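Unit 3: Utility software on older computers
Course handout, Skondberg Evening School

Reading for this unit: the section on processes and services in your course pack. Bring your notes from Unit 2, as we will use the list of file types again.

1. What a utility does

An application is a program you use to get your own work done, such as a letter or a budget. A utility looks after the computer or the files on it. Archivers, disk cleaners, backup tools and image viewers are all usually counted as utilities, although a viewer like Jiso sits somewhere between the two groups. It opens pictures, but it can also rename and convert a whole folder in one pass.

2. Checking the system requirements

Before you download anything, find out three things: the version of the operating system, whether it is 32-bit or 64-bit, and how much memory is installed. On the classroom machines all of these are on the System page of the Control Panel. A 64-bit program will not start on a 32-bit system. A 32-bit program will normally run on a 64-bit one.

The requirements on a download page are minimums. A program that asks for 300 MB of free disk space will install with that much, but it may leave no room for temporary files.

3. Image viewers and thumbnails

When a viewer opens a folder for the first time, it reads every picture and makes a small copy of each one. These copies are thumbnails. They are kept in a cache, so the second visit to the folder is faster.

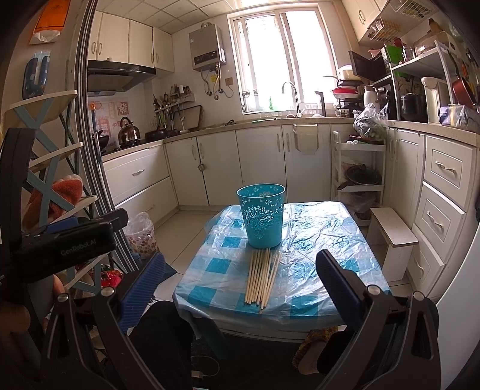 A plastic basket on a checkered tablecloth

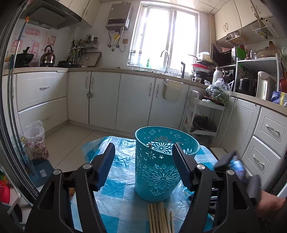
The cache grows as more folders are opened. In Jiso you can limit its size under Options, Storage. Clearing the cache does not delete the originals. The thumbnails are made again the next time the folder is opened.

Converting is different. If you save a JPEG again as a JPEG, some detail is lost each time, so always convert into a new folder and keep the first set of files.

4. Archivers

Iritz packs several files into one archive. Text files shrink a lot. JPEG pictures hardly shrink at all, as they are already compressed. A password on an archive protects the contents, but in some formats the file names can still be read.

5. Removing a program

Use the uninstaller, and do not just delete the program folder. Deleting the folder leaves shortcuts and settings behind.

Exercises

Start the Koutsoukos process viewer and write down how much memory Jiso uses with no folder open. Open the practice folder, wait until the thumbnails are finished, and write the figure down again.

Pack the practice folder with Iritz at compression level 3 and then at level 8. Compare the archive sizes and the time taken.

Unit 4 covers backups. Bring an empty USB drive.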